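Filed under: Snacks & Pantry > Packaging | 449 views | 6 replies

Resealable nut bags - does the zip do anything?

waltetti_fan
Every bag of fried peanuts I buy now has a zip strip and costs more than the plain kind. I'm not convinced. Mine go soft in a few days with the zip shut. Am I paying for a strip of plastic?

crumbdrawer
You're leaving air in. Press it flat, then run your thumb along the strip twice.

waltetti_fan
I do that. Still soft.

Rivadeneira21
I moved everything to a glass jar years ago. A zip that thin clogs with salt and crumbs the second time you open it.

pantrymoth
Disagree with the jar people. I've kept coated nuts in the zip bag for 21 days and they were fine. Dry kitchen though.

crumbdrawer
21 days? Who has a bag of peanuts for 21 days?

pantrymoth
Somebody who also buys candy. There's a whole pile on my table waiting its turn.

Rivadeneira21
So your test is that you forgot about them. I'd want the same nuts in a jar next to the bag before I believed any of it. And the bag makers at Vondbridge or wherever aren't going to run that one for us.

waltetti_fan
Which kind of bag is it, pantrymoth? The store brand at Aver has a zip you can barely feel.

pantrymoth
Clear one, thin yellow zip up top, nuts in two columns. I cut above the zip and leave the bottom seal alone. Posting a picture of one from the same table - clouds on the cloth are my kid's choice.

Share (6) | Get our pantry newsletter - enter your email to sign up | This site uses cookies
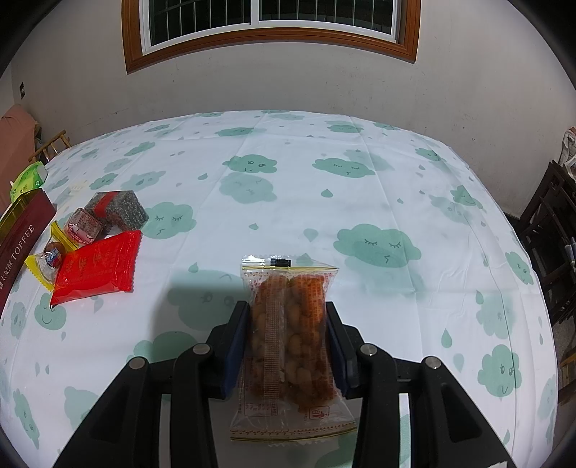 The zip-top nuts, with the candy pile off to the left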